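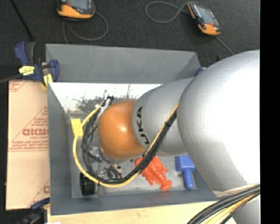
A KUKA arm over an open gray bin.

Uken glossary passes 2000 entries

What a November it was for the Uken glossary! When we opened the shared word list last year, it held 138 entries, nearly all of them copied over from one old spreadsheet, and plenty of those had a term in one language and a blank in every other. We now have more than 2000 entries in 14 languages, and 800 of them carry a full definition along with the label.

The biggest push came from the Fleltmont group, who took on the terms for tools and household objects. If you've ever tried to agree on one word for "bin" across several languages (is it for trash, for storage, for grain?), you know how long that talk page can get. They ended up splitting it into five separate entries, and the labels are so much clearer for it.

Zeyu Lu also rewrote the page on aliases, and it's a joy to read. Short version: put the most common name in the label and everything else people might type in the alias field, including regional spellings. Please don't put a definition in there! We still find a few every week.

Next up is plural forms. Fetley, our import script, can now read them from a plain text file, though it still trips over languages with more than two. Liang has a branch that handles dual forms and would love some test data, especially from Slovene and Arabic speakers. Even ten words would help.

New to all this? Pick any entry with a missing label in a language you speak and fill it in. Your edit shows up the same evening, after the 6 p.m. refresh.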